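About Farkent

Farkent tests household and shop-floor machines and reports on whether they do the job. We work from a unit on the Clorkstead estate and have 19 staff, most of whom came from repair, catering, warehousing or cleaning work before they came to us. Zyanya Figueroa started the company after a long spell running the back room of a supermarket, where she was regularly asked to sign off equipment that had only been shown working in a sales video.

What we do

People ask us whether a machine can do chores yet. Our answer depends on the chore, so we keep a list. It currently has 338 tasks on it, from pairing socks to breaking down cardboard. Each one has a written start point, a written finish point and a time limit taken from a person doing the same work at a normal pace.

A task counts as passed when the machine finishes it without help, inside the limit, on repeat runs with the items put down differently each time. Dropping something and picking it up again is allowed. Someone reaching in to straighten a bottle is not.

Where things stand

Machines are good at the parts of a chore that stay the same. Lifting one rigid item from a known spot has been dependable for years. Trouble starts when items are see-through, squashed, touching each other or lying at odd angles. Clearing up empties covers most of that in one go, and we use it a lot. Bags are hard as well. A thin liner moves when it is touched, and a machine that can fill a bin may still be unable to change it.

Cloth is slower again. We have seen towels folded well and shirts folded badly, often by the same system. Anything involving a wet sink we still mark as early days.

Speed is the other matter. A person clearing a table hardly thinks about it. Several of the systems we see will get there in the end, but a café or a packing room could not wait that long.

How we work

Every project has four stages: a site visit, bench runs, a trial where the work is done, and a written report. We send the same report to the maker and to the buyer. Druvon and Hakala were our first two customers and both still send us machines.

We do not take commission on sales. A standard set of bench runs costs £2250, and site trials are quoted separately.

Visits

The unit is open to customers by arrangement, and we hold an open afternoon each November, starting at 2pm. Please wear flat shoes and sign in at the front desk.

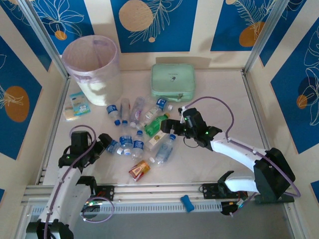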